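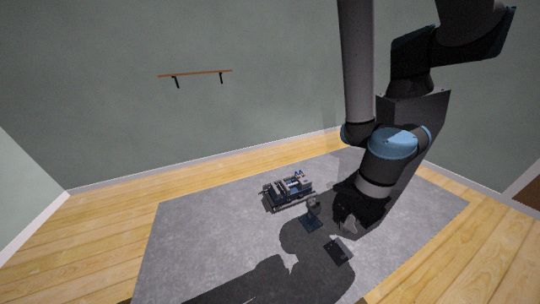

Woltum is my little list of paint color names, 235 rows so far, all typed in by me and Selma Nikolovski off old sample cards (my eyes hurt!). Each row has the name, the maker's code and my own plain-words guess at the color. For a muted gray-green like the one on the back wall I just put "gray-green, muted" and move on.

Codes are text, so please keep the leading zeros. I lost 11 of them to a spreadsheet in June and I'm still grumpy.
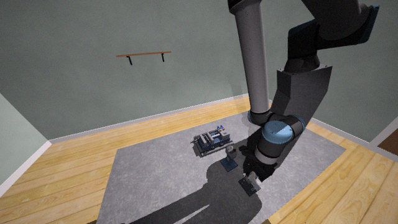
Blank codes mean the card was torn. Got one I'm missing? Send it over!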